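The long war over the spare room

By Loretta Achterberg

Every family I know has a spare room, including the ones who don't have a spare room. It may be a box room, a landing, or the bit behind the sofa where the ironing board lives. What matters is that one person in the house believes it is for guests and everyone else believes it is for things.

My own guests are few. In a good year we have 5, and 4 of them are my brother. Yet I have spent a great deal of money making sure that my brother, a man who once slept in a bus shelter in Garklow by choice, has two kinds of pillow.

Duangjai Suksawat let rooms in Jevham for years and takes a harder line. "A guest wants a hook, a lamp and a door that shuts," she told me. "Everything else is you showing off." She doesn't hold with scatter cushions. She once took 100 of them to the tip when a neighbouring hotel closed, and speaks of it as other people speak of their wedding.
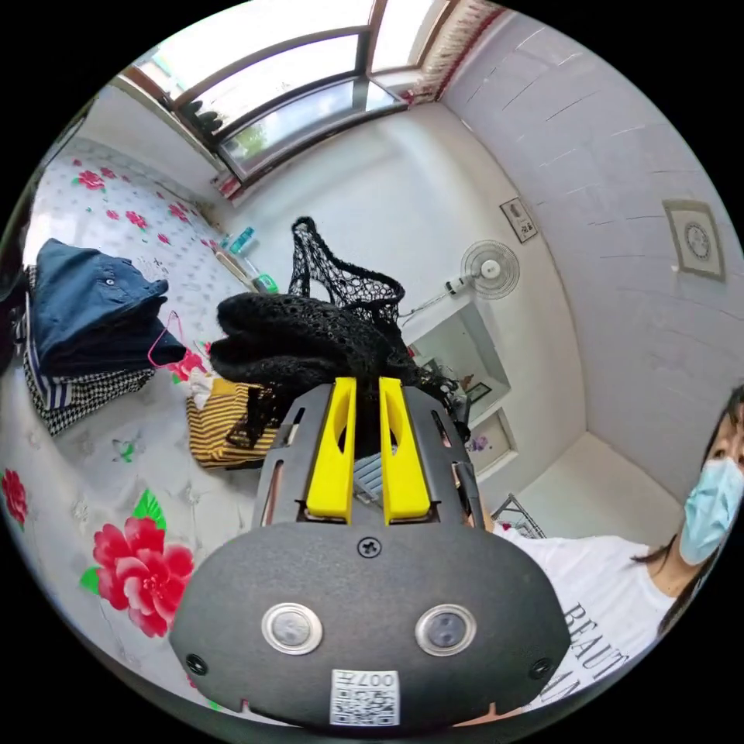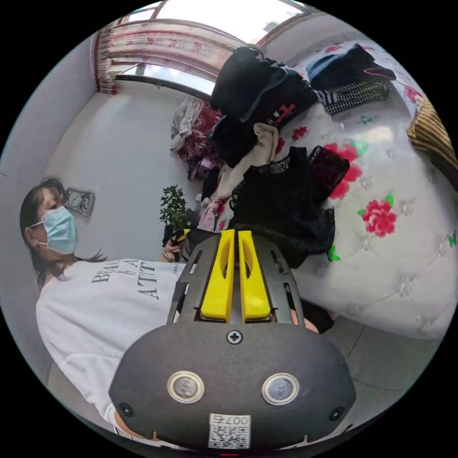 Yellow against dark grey, in both pictures.

The trouble started, I think, in 2000, when my aunt bought a sofa bed. It was a Tillman, it weighed as much as a pony, and it had a bar across the middle that found the same vertebra on every visitor. She defended it for the rest of her life. Settimio Valentini, who repairs such things, says the bar is there to hold the mattress up – he has never claimed it was there to help anyone sleep.

Then there is the matter of towels. Myrtle Kasprzak leaves hers folded at the foot of the bed, which I find alarming, as though a massage were about to be given. I leave mine in the airing cupboard and wait to be asked. My brother has never asked. He dries himself, as far as I can tell, on the bath mat.

We had another go at clearing our room in March. Out went the exercise bike and a box marked "leads". By the end of the week the box was back, with a second box beside it, also marked "leads". My brother is coming on the 4.15 train and has been told to bring a sleeping bag.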